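Murell Bars: notes and data card for the sorting set

Version of Thursday, September 18, 2025
Maintained by Odette Sabatier and Arif Bepari

What is in this folder

The folder contains the measurements, the color labels and the layout notes for the Murell bars, a set of small colored bars which we use for sorting and packing exercises. Please read the section "Known problems" before you use the size columns.

The files are:

bars.csv – one line for each bar, with color, size class and wear grade
layouts.csv – one line for each layout, with the order in which the bars were put down
bins.txt – notes on the bins, written by Thibault Langlois
changes.txt – all corrections after the first version

There are 200 bars in the set and 1582 layouts. A layout means one arrangement of bars in one bin, noted before any bar is moved. We removed 61 layouts in which a bar was standing on its end, because our columns have no place to write this. They are listed at the bottom of changes.txt, in case somebody has a use for them.

The bars

The first bars came from Fekent, and the later ones were made by Anatole Brunet after the same drawing. Both makers are mixed in the set. The column "maker" is empty for the bars where the mark was already not readable.

Each bar has a color and a size class. The size class is only "short" or "long". In the beginning we had also "middle", but two persons did not agree often enough on what is middle, so we gave it up. If you find "middle" in an old copy of the table, your copy is older than the one described here.

Color names are fixed. We write red, green, blue and natural. Please do not add brown, also when a red bar looks brown to you. The paint of the red bars is dark and under warm lamps it goes strongly in this direction. Sandrine Joly made the final decision for every bar, in daylight, beside the window.

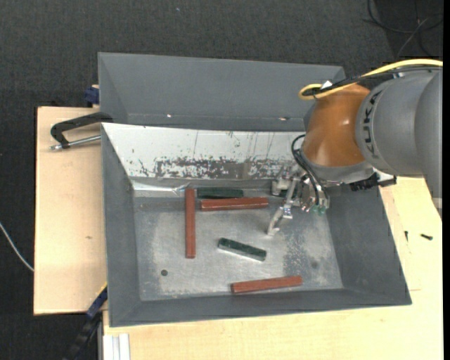 Layouts are always written from one side of the bin, which we call the front. The wall opposite is the back wall, and left and right are as you see them when you stand at the front. For every bar we note three things: where it lies, in which direction it points, and if it touches a wall or another bar. The direction is one of four words, which are along, across, tilted left and tilted right. "Along" means from the back wall toward the front, like the red bar on the left side of the bin, and it is used also when the bar is a little bit off the straight line. "Across" means parallel to the back wall, and the second red bar, the one close to the back, we would write as across, although it is not perfectly level. When you hesitate between across and tilted, choose across.

The place of a bar is the place of its middle point. A long bar can cross half of the bin, and it has still only one place.

The order in layouts.csv is red first, then green, blue and natural. Inside one color the order is from left to right. When two bars of the same color have the same left position, the one nearer to the back wall comes first.

The bins

All bins are gray, open on the top, and stand on wooden boards. Thibault asked for the boards after the November session, when the bins were directly on the carpet and did not stand level. Layouts from before this change have the value "carpet" in the column "base". You can use them, but the bars slid more easily to one side, so the places are less evenly spread.

The floor of a bin becomes scuffed with use. There are pale patches and darker worn areas, and they do not go away with washing. We do not treat them as a fault and we do not replace a bin for this reason. A bin is replaced only when the floor is bent and a bar can rock on it.

Wear grades

Grade 0 is a bar with complete paint. Grade 1 has paint missing on the corners. Grade 2 has paint missing on a face. Grade 3 has a chip in the wood itself and must be taken out of the set. The grade was given by hand and checked one time by a second person.

Known problems

The size columns for the bars numbered above 150 were measured with another ruler. The difference is small but it goes always in the same direction. We give both the original value and the corrected one.

In layouts.csv the line 2333 was a test line in an older export from Flundico. If your program stops there, you have the old export. Please take the new file.

Some green and blue bars were exchanged in the labels of the first version. Arif corrected all the cases he could find. The dark green ones are the difficult ones, especially in evening light.

How to cite

Please write "Murell Bars, Sabatier and Bepari" and the version date. For questions about the bars, write to Odette. For questions about the bins, write to Thibault, and please mention the bin letter which is written in bins.txt.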